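I've been on a tiny-trash-can kick since April and I'm not sorry. If you have a desk, a craft table or a stretch of counter that collects tea bag wrappers, thread ends, pencil shavings and twist ties, a little can with a lid will change your day more than any drawer organizer I've ever bought (and I have bought a lot of them!). These are my notes so far, updated 2023-09-14 with the cleaning section people asked for.

## Picking one

Smaller than you think! My first was far too big. It took up the space where my cutting mat goes, and because it held so much I let it sit for two weeks and it got nasty. A can you empty every couple of days stays fresh.

Look for a lid that stays up by itself when you open it. This matters so much when your other hand is full of onion skins or sawdust. A lid that falls shut on your wrist will have you dropping scraps on the table again by the weekend. Try it in the store: open it, let go, give the can a nudge.

Light colors show drips, but I like that, I wipe them sooner. A dark inside hides coffee stains beautifully.

## Keeping it put

Little cans are light, and light things tip. Three fixes, from laziest to best:

- **A weight in the bottom.** A flat beach stone or a bag of dry rice under the liner. Fine for a desk, a pain on trash day.
- **Museum putty.** Four pea-sized balls under the base. Good on glass or tile, less good on anything with an open grain.
- **Masking tape.** My favorite for a work table! Run short strips from the base out onto the tabletop, all the way around, and press them down with your thumbnail. It's cheap, and you can move the can when you change projects. 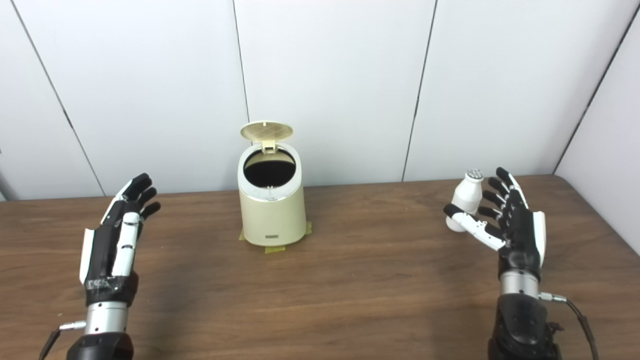 Don't leave tape down forever, though. On finished wood I change mine every week or so, and I always try a strip in an out-of-the-way corner first. Pull it back low and slow, nearly flat against the table. If it leaves gum behind, a dab of cooking oil on a rag for a minute, then a drop of dish soap on a damp cloth, then dry it right away. I did this all over my Kamwood table, with its very fussy finish, and you'd never know.

## Liners

You don't need to buy special ones. Produce bags fit most small cans. Fold the top over the rim by an inch and slip a rubber band around it, just low enough that the lid still closes. For dry scraps I skip the bag and use a folded sheet of newspaper. Bread bags are too narrow for mine, but a friend swears by them for hers.

Keep the spare bags in the bottom of the can, under the one you're using. You pull the full one out and the next is right there!

## Cleaning

Once a week, warm water and dish soap, and an old toothbrush for the hinge. Crumbs love a hinge. If there's a metal band at the rim, dry it with a towel so it doesn't spot. Textured lids hold on to grease, so go over them with the toothbrush too, in little circles.

For smells, a spoonful of baking soda in the bottom overnight, lid closed. Skip scented sprays on a kitchen table, please. Your toast will taste like lavender.

## Where mine live now

- Sewing table: threads and snipped corners only. Pins go in a jar, never in the can.
- Kitchen table, pushed back toward the wall so elbows miss it.
- Bathroom shelf: cotton swabs and floss.
- Workbench: sandpaper bits and pencil shavings. Oily rags do NOT go in here. Mine dry flat outside, well away from anything that burns.

Next up I want to try one in the car, if I can find a lid that stays shut over speed bumps.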